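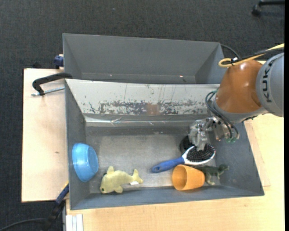
Household Organization, Unit 6
Sorting Mixed Items: the Bowl, the Toy and the Brush
Handout for the practical class, 8th April
Prepared by Blair Pringle

Please read before the class. The practical takes 60 minutes and we start with the work immediately, so there is no time to read it then.

1. What is a mixed bin

In Unit 5 we sorted things of one family: towels with towels, lids with lids. In a real home the difficult bin is the other one, where things from the kitchen, the bathroom and the child's room came together. A mixed bin is usually made when somebody cleans a room fast before visitors. The things are not garbage and they are not broken, they only have no place at this moment.

For our exercise a mixed bin has few objects. Students often ask for a fuller bin, but with a full bin you start to dig, and digging is a different skill (see Unit 8).

2. The three objects

Bowl. A light bowl of the kitchen type. It goes to the kitchen group also when it was found in another room. Look at the inside before you decide. If there is food or soap in it, it goes to the sink first and after this to the shelf. Bowls are stored with the base down. A bowl on its side rolls, and it takes more space than you expect.

Soft toy. Plush collects dust and hair, so do not put it in one group with kitchen things even for a short time. Read the fabric tag before washing. If the tag is cut off or you can not read it, wash by hand in cool water with a little mild soap, press the water out in a towel and dry flat. Do not twist the fins, ears or tail, the filling moves and does not come back.

Hairbrush. Goes to the bathroom group. Many students put it away directly, but a brush has one step before: take out the hair. Use the tail of a comb and lift from the edge of the pad to the middle. A paddle brush with a cushion should not lie in water, because the water goes under the cushion and stays there. Clean the bristles with a wet cloth and leave the brush with bristles down on a towel until morning. If the handle has a hole, a hook inside the cabinet door is a better place than the drawer.

3. Order of work

Put the two bins one behind the other on the table. The front bin is for the mixed things, the rear bin is empty and receives what you take out. Work from the front bin only.

Take one object. Say the name of the group aloud - kitchen, bathroom, child's room. Then move it. Keep the other hand out of the bin.

Hold the bowl by the rim, the toy by the body and the brush by the handle. In the first attempt many people take the brush by the head, and then the bristles catch on the toy.

When the front bin is empty, wipe the floor of it and the walls. Old scratches do not matter. Sticky places do matter, and you should remove them with warm water before the next use.

4. Points

The practical gives 40 points: correct group 15, correct hold 10, care step named 10, bin wiped 5. The written test in May gives the other 60. Last year the highest total in this unit was 79, so please do not be sad about a result in the seventies.

5. To write at home

Choose one mixed bin or drawer in your own home. Write one page: which rooms the things came from, which object was the hardest to put in a group, and why. A pencil case counts as a drawer. Do not buy new boxes for this homework.

Those who missed Unit 5 can take the notes from Keir Halliday. He also has the key for the Wemen room, where you can practice before the class if you bring your own cloth - the ones in the cupboard belong to the cooking course.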